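Section 4 - Mixing and filling (Danko cordial dispenser, counter model)

Read section 3 first if the tap isn't fitted yet. Version 2020-03-24, replaces the stapled sheets. Corrections to Lesia Tkachenko please, not to the shop.

4.1 Before you mix

1. Switch off at the wall. Light on the front goes out after a few seconds.
2. Rinse the tank with plain warm water, no soap. Empty. Rinse again.
3. Check the seal ring is sat flat in its groove. If it is twisted the tap will drip all night.
4. Close the tap. Handle points left when closed.

Note: new seal rings are a bit stiff. Leave in warm water while you do the rinsing.
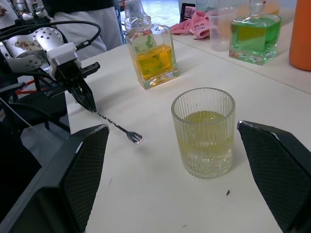
4.2 Trial glass

Strength is set by taste first, then by the dial, so always make one glass by hand before filling the tank. One part cordial, 9 parts cold water, stir, taste. Use a clear glass on a white surface - a pale yellow drink like this one looks like nothing at all against dark wood, and you won't spot bits of peel or cloudiness. Fill it a little over halfway, leaves room to add more water if it's too sharp. Write down the ratio you liked. You will forget it.

5. Set the dial to match your ratio. Numbers on the dial are parts of water.
6. If between two numbers, go for the higher one. Easier to strengthen than to thin out.

CAUTION: do not use fizzy water in the tank. It will push the lid up and leak into the base.

4.3 Filling the tank

7. Pour water in first, to the lower line. Then cordial. Then water up to the top line.
8. Lid on, quarter turn untill it clicks.
9. Switch on. Paddle runs for 80 seconds, then stops by itself. Don't lift the lid while its going.
10. Draw off one glass and taste. Compare with your trial glass.

If it comes out weak: the paddle probably hasn't picked up the cordial from the bottom. Run it again. Still weak - turn the dial down one and see 6.2.

Note: thick syrups (the Pumwood ginger, anything home made) need loosening with a splash of hot water in a jug first. Let it cool before it goes in the tank.

4.4 Keeping leftovers

11. Drain what's left at closing. Don't leave it in the tank overnight, even switched off.
12. Decant into clean containers with a screw lid. Fridge. Use next day or bin it.
13. Mark each one with tape and keep different flavours apart. 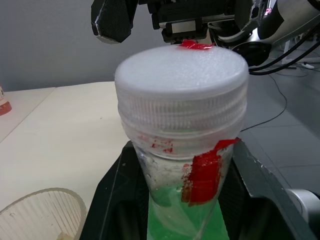 Fig. 4b. Green mix, screw lid on, red tape on lid and side.

CAUTION: fruit mixes with pulp block the tap. Strain before filling, every time.

4.5 If the fault light comes on

Slow flash - tank low, top up. Fast flash - paddle stuck, switch off and wait 20 minutes before you put a hand in. Steady light with code 897 - unplug it and ring Orvokki Juntunen, don't open the base yourself.

Spare lids and seal rings: section 7.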